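**December, bench notes, Corham workshop**

10.15. Kettle descaled at last. Leanne says it tastes worse now. Moving on.

Main job today was sorting out the white table by the wall, which has drifted over the past few months from "table for setting things down on" to "table nobody can set anything down on". Took everything off it and put it on the floor, then spent a while walking round everything on the floor.

Things found, in order of annoyance:

- 13 marker pens, 2 of which write
- the Curklow shelf brackets, signed for in summer and chased twice since (sorry, Curklow)
- one glove
- a bag of 65 mm screws, opened at both ends by someone with strong feelings
- the instruction sheet for the label printer, in every language except the one I was hoping for

Brackets have gone on the Penrose shelf. I'll write to Curklow and be humble.

11.40. Wiped the table down with washing-up liquid and warm water. The blue spray leaves streaks and Brenda has banned it anyway. One ring will not shift, back right corner. I suspect tea. Tried bicarb, which made a very clean area round the ring.

New rule, agreed by me and then announced to the others: drinks go at one end, bins go at the back against the wall, and the middle stays clear for whatever is being worked on. Brenda Cheetham asked who was going to enforce it. I said it would enforce itself. She wrote that down, and I don't think it was a compliment.

The drinks end started well. Somebody has been to the Korean shop near the station and come back with Lotte Apple Lite, the zero sugar one, green apples all over the label. I had been braced for the usual cola.

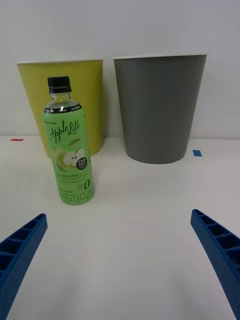

As for bins, we've had the argument about colours again. The yellow-green one and the grey one are the same shape, neither has a word written on it, and people use whichever is nearer. My proposal:

- yellow-green: plastic bottles and clean packaging
- grey: everything else that isn't sharp, wet or Brenda's

Leanne Hulme would like it the other way round, on the grounds that grey "looks like recycling". I asked what recycling looks like. We lost ten minutes to this. Settled on my version until the end of the month, with labels, once the label printer can be persuaded. See instruction sheet, above.

Bottles: caps back on after emptying and squashing. Last month's bag had 126 bottles in it and most of them had kept a mouthful back for the floor. I know the figure because Leanne tipped them out and counted them to win an argument with me, and she did win it.

14.20. Label printer. It printed "GREY" beautifully on a strip so narrow it can be read only by those already touching the bin. Second go came out the right size and upside down. Have switched to masking tape and one of the two working pens.

15.05. Desterard rang about the delivery. They want the loading door clear by half past eight, so the pallet has to move tonight. Pallet truck has a flat spot on one wheel and sounds like a horse. Added to the list.

To do:

- tape labels on both bins, facing the room
- email Curklow re brackets
- ask Brenda whether the Penrose shelf takes the long brackets or only the short
- throw out dead pens (Leanne to witness)
- find other glove
- tea ring: try lemon juice, then put a plant on it

16.30. Someone has left a mug in the middle of the table.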